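1/ Everyone keeps telling me the four-day week "pays for itself." I've now read the Geston report everybody links to. I have doubts.

2/ The headline number is 942 workers. Sounds big. But they come from 13 firms, and every one of those firms volunteered.

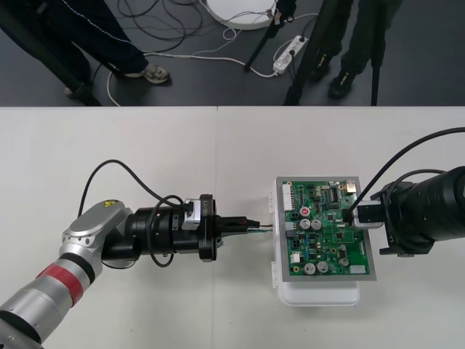 ## What got measured

3/ Output was self-reported. Managers who had pushed for the trial were asked if the trial went well. Guess what they said.
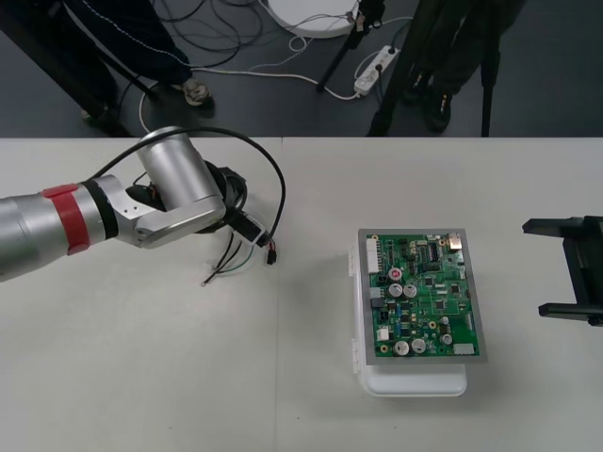 4/ The trial ran 3 months. I could keep up a diet for three months, too. Ask me in December.

5/ Mahama gets quoted as the success story. Read the footnote — they hired up to 4 temps to cover the day off. The wage bill for that isn't in the savings table.
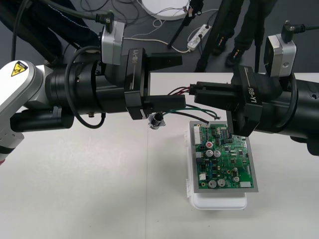
6/ Saoirse Cullinane made the same point about the Stenix pilot last year and got called a dinosaur for it. She was asking where the overtime went. I still haven't seen an answer.

7/ I'd love a shorter week. I'd take it tomorrow. That's sort of why I want better evidence than this.
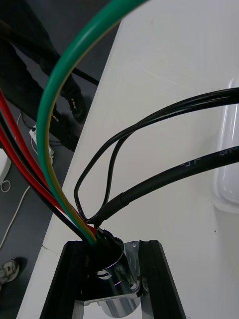 8/ What would change my mind: firms picked by lottery, a full year, and somebody outside the company doing the counting. Zekodov says theirs will do two of those. Which two? The press release doesn't say.

9/ Replies are open. Please send data, and no more links to the Geston report.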